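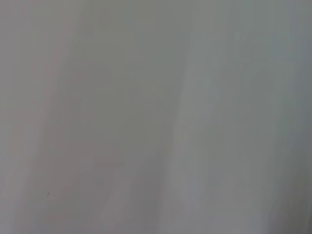 Figure 1. Wrist camera view, close range, out of focus.

Student Projects > Applied Technology > Year 2 Reports

Can a two-armed robot do the tea round?

Merle Pirihi
Submitted 06/02/2023
Reading time: 5 min

Print this page | E-mail this page

1. Background

My project question was whether a robot with two arms can take over small kitchen chores in a workplace. I picked tea because everyone at Tresteo, the company where I did my placement, already makes it several times a day, and because it is harder than it looks. The pot has to be held level, then tipped, then held level again. The cup is small and can slide. If you miss, you have a mess to clean up, and cleaning it up is a second chore the robot can't do either.

Tresteo fits out staff kitchens and small cafés. They wanted to know whether it was worth putting money into a machine for the back counter. My supervisor there asked for a plain answer and I have tried to give one.

2. What counts as a chore

Before any testing I wrote down what a person does when making one cup of tea at the Tresteo counter. I ended up with 15 steps, from getting the cup off the shelf to wiping the bench. I then marked which steps I would test. Filling the pot from the tap was left out. So was anything with boiling water, as the lab rules don't allow it near the arms.

That left the part in the middle: find the pot, find the cup, take the handle, move the pot over, tip it, stop, put it back. In a person these blur into one movement. For the robot each one is its own job with its own way of going wrong.

3. Equipment and setup

The work was done on a white tabletop. I used a black teapot with an arched handle over the top, and a small dark teacup that has no handle of its own. The grippers are the ordinary kind with two parallel fingers, one on each arm. Control was through the Skavitz software, which the lab already had a licence for.

There were two kinds of camera view. One looks at the whole work area from the head position. The other rides at the wrist, close to the gripper, and is meant to help with the last part of the reach.

The wrist view was less use than I had planned for. Up close it can lose focus completely. Figure 1 is a fair case of that: soft grey bands, a slight warm patch and one tiny speck, with nothing a person could name, let alone a program. I had written my first plan on the basis that the wrist camera would guide the fingers onto the handle. After going through the saved pictures I changed the plan so that the head view did most of the work. 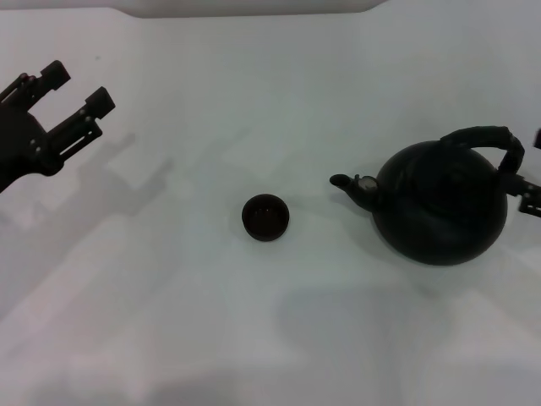

The arched handle was a good choice in one way, as a gripper can come at it from the side and there is plenty of room above the lid. It was a poor choice in another. A curved handle lets the pot swing if the grip is not square on, and a person fixes that with the wrist without thinking. The robot needs to be told that the pot has moved, and then by how much.

Colour mattered more than I expected. A black pot and a dark cup on a white table are easy to pick out as shapes, but the inside of the cup is hard to judge. I would use a pale cup next time so the level of the tea shows up. Shadows were a nuisance as well. The grippers throw a soft shadow of their own on the table, and in my early settings the software sometimes took a shadow for part of an object.

4. Trials

I ran 189 trials over the placement. Each trial was one try at one step, so this is not the number of cups poured. The saved log has 2,748 entries, which I sorted by hand into finished, stopped by me, and stopped by the software.

Finding the cup and pot went well. Closing on the handle went well when the pot was placed in the same spot each time, and badly when I turned it. Tipping was the weak point — most of the trials I stopped myself were at this step, usually when the spout had drifted off to one side of the cup. Putting the pot back was slow but mostly fine.

I did not keep good enough notes in the first week. Some of the early entries say only "bad" and I can't now tell whether that meant a missed grip or a poor pour. I have left those out of the results table.

5. Comparison with other options

Tresteo also asked me to look at what is already sold. I visited the Baumgart showroom and spoke with a sales engineer there about their counter-top dispenser. It has no arms at all. The cup goes under a nozzle and hot water comes out. It does one part of the chore and leaves the rest to you, but it does that part every time.

The other was Drokmont, who build packing cells for bakeries. Their view was that arms make sense on a shop floor where the same item arrives in the same place all day, and that a staff kitchen is nearly the opposite. People leave the pot wherever they like. After my own trials with the turned pot I agree with them.

6. Findings

For Tresteo's purposes the answer is no, not yet. A two-armed robot can work with a normal pot and cup, without special holders, if somebody sets them out for it first. Setting them out takes a person nearly as long as pouring the tea.

I think the shop floor case is better and would like to test it. A café that fills the same cup from the same pot in the same place could fix both positions with a simple tray.

7. Further work

- Repeat the tipping trials with a pale cup.
- Try a straight handle as well as the arched one.
- Check the wrist camera at several distances and write down where it stops being useful.
- Use the second arm to steady the cup while the first one tips.

The lab has agreed to let me use the arms again in May, and I will start with the tray.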